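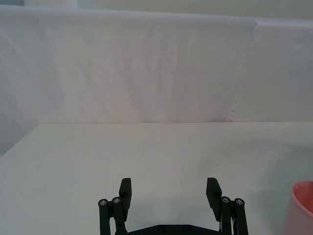
The Primell two-finger gripper is sold singly or as a pair, and we bought the pair in August for our two-arm bench. It is a plain parallel-linkage design, with a squared pad on each finger and a pair of black bars carrying it on either side. The pivot screws sit out in the open at the top of the bars, where a driver can reach them, and I have come to like that more than anything else on the spec sheet. Our previous grippers had covers over the joints and every adjustment meant taking the covers off first.

Fitting took most of a morning. The adapter plate in the box did not match our wrists, so we ordered one from Clolstead, and it went on without any filing. The screws for the plate come in an unmarked bag together with the spares for the linkage. They are close enough in length that you can mix them up, and I did. Check each one against the drawing before you tighten anything. The printed drawing is small. The one you can download is the same drawing, only larger.

Setup runs through Flotesus, which is a separate license. You name each gripper, run it open and closed once, and then set the closing force as a number from 0 to 100. The manual suggests starting at 33. For thin plastic cups we ended up much lower, at 11, and for a steel bottle we went back to the suggested value and left it there. It would help if the software remembered a setting per object. It remembers one per gripper, so we keep a sheet of paper taped to the monitor. 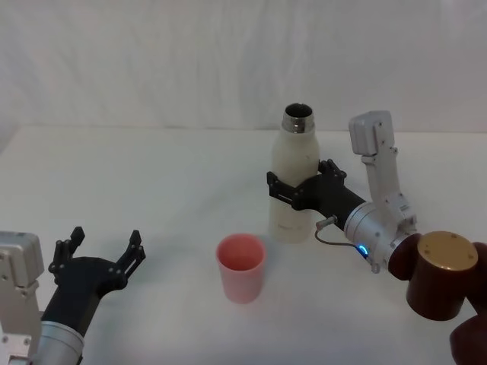
Drinkware makes up most of our work, and it is a fair test of a gripper like this. Cups taper, bottles are smooth, and both tip over easily if one finger gets there before the other. The Primell closes evenly. In six weeks of daily use the two units have stayed matched with each other, apart from one afternoon when the left one started stopping short of fully open. A pivot screw had worked loose. I put a drop of thread locker on all of them and have had no trouble since. Primell should do that at the factory.

Reach is good for the size. With the fingers wide open there is enough room to come in on a drinking cup from the side without lining it up perfectly. Coming straight down over a tall bottle is harder, and we stopped trying. Flat things are a weak point too. A spoon lying on the table is possible if you are patient, and a sheet of card is a waste of time.

Noise is low. You can talk over it. The housing picks up fingerprints and a white tabletop will show every bit of black dust the linkage sheds in the first few days. Wipe it down and the dust stops.

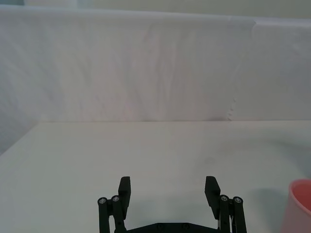

Glenda Rusk

The fingertips have a fine texture on the gripping edge. Ours came with a second set, made by Bergmann, with a softer face. They hold glazed mugs better and they wear faster. I would buy them again for mugs and leave the standard tips on for everything else. Changing them is a ten-minute job per gripper, and you have to run the open and close routine again afterward or the force numbers will be off.

Support answered two of my three emails. The one they missed was about the loose screw.

If you already run Flotesus and you mostly pick up things the size of a cup or a bottle, this is a sensible purchase. If you would be paying for the license as well, price the whole thing before you order, and include an adapter plate in the total. I would still choose the pair over a single unit, as the shared spares kit is only packed with the pair.

Posted 11 December 2024
33 comments
6 shares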